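Print this page | E-mail this section to a friend

Section 2: Opening up the old tower and swapping the card

OK, by now you've backed up your files (Section 1, please don't skip it!) and you're ready to get the lid off. I've done this on more Botel towers than I care to remember, and the first one took me a whole evening, mostly hunting for a screw that had rolled under the fridge.

1. Shut the computer down, switch it off at the back and pull the power cord. Then hold the front button in for a few seconds.

2. Unplug everything else. I stick a bit of masking tape on each plug and write on it, which looks silly until you're putting it all back at 11 p.m.

3. Lay the case on its side with the removable panel facing up. Take out the thumbscrews, slide the panel back and lift. If it sticks, press down a little as you slide.

CAUTION: The edges inside are sharp, especially around the drive cage. I've got the scars!

4. Touch bare metal on the case before you touch anything else, and do it again whenever you've walked across the carpet.

5. Get your bearings before you pull on anything. Memory slots, socket, cards, drive cage, power cables: find each one and take a phone picture of how the cables run. (Georges Hourani taught me that one, and it has saved me over and over.)

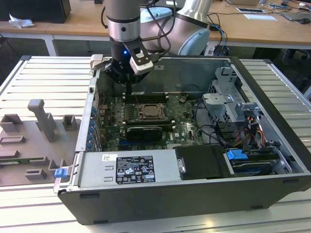 Photo: Anderson Conceição / Droltent

With the side off and the case lying flat, you can get at the whole board from above. The blue plastic latches in that one, by the expansion slots, hold the cards in without screws. Yours may have plain screws instead.

6. Release the latch or screw for your card, then ease the card straight up out of its slot. No rocking side to side!

7. Push the new card in evenly until it's fully seated, and close the latch.

NOTE: If the new card needs its own power lead, check the label on your power supply first. Mine is a 600 watt unit and has plenty to spare.

8. Leave the panel off for now. We'll do the memory in Section 3.

Print this page | E-mail this section to a friend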